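The Wetisau Airshow Headset

I make ear protection for people who spend whole weekends standing next to runways. My name is Fatima Joubert, and I started Turnadov after one February show where I stood too close to the crowd line with foam plugs I'd bought at a gas station (never again!). The Wetisau is the third headset I've put my name to and the one I wear myself.

It's a passive headset with a radio jack. No noise-canceling chips and no battery in the cups, so you can leave it in the trunk all winter and it'll work when you pull it out. You plug your own scanner or airband receiver into the left side and listen to the display frequency while the jets go over.

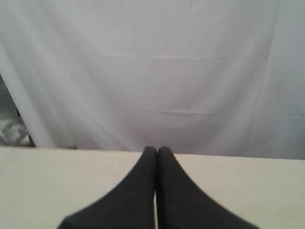 Fit is the thing I get the most mail about, so let me run on about it for a bit. The headband slides on both sides and has 11 clicks per side, and most adults end up somewhere in the middle. Glasses are fine, but wear thin arms if you can. Put the cups on a pale tabletop before you put them on your head and look at the seals in good light, the way you'd check a tire. If you see a crack or a flat spot, swap them. The seals pull straight off and the new ones press on with your thumbs, no tools.

The cable is the part I fought hardest for. My first two headsets had a straight cord, and I caught it on every folding chair from the parking lot to the flight line. The Wetisau has a coiled one that stretches to 36 inches, and it unplugs if somebody trips over it.

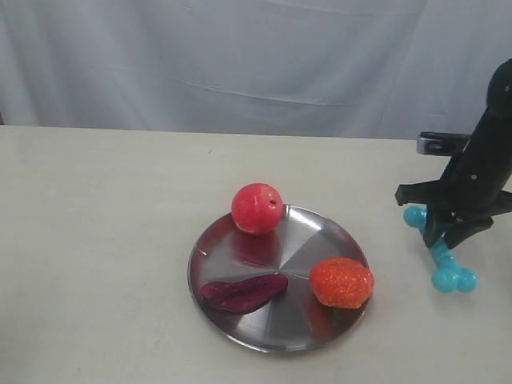
It comes in gray or a dark green I call Kostiuk, after the grass field where I tested it. The green costs the same. If you fly as well as watch, please don't use this one in the cockpit! There's no microphone and I'm not going to pretend you can add one. You want the Stiton for that, and it has its own page.

What's in the box: the headset, the coiled cable, one spare pair of seals, a cloth bag with a drawstring.

Price is $100 with the spare seals included. I pack the orders myself, so give me 3 working days before you write to ask where yours is. If it doesn't fit, send it back clean and I'll refund you.
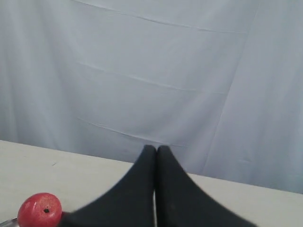 Blue-gray cloth backdrop with fold creases, light tabletop.

Spare seals and cables are sold separately on the parts page. Kids' sizes are out of stock until I find a headband I like.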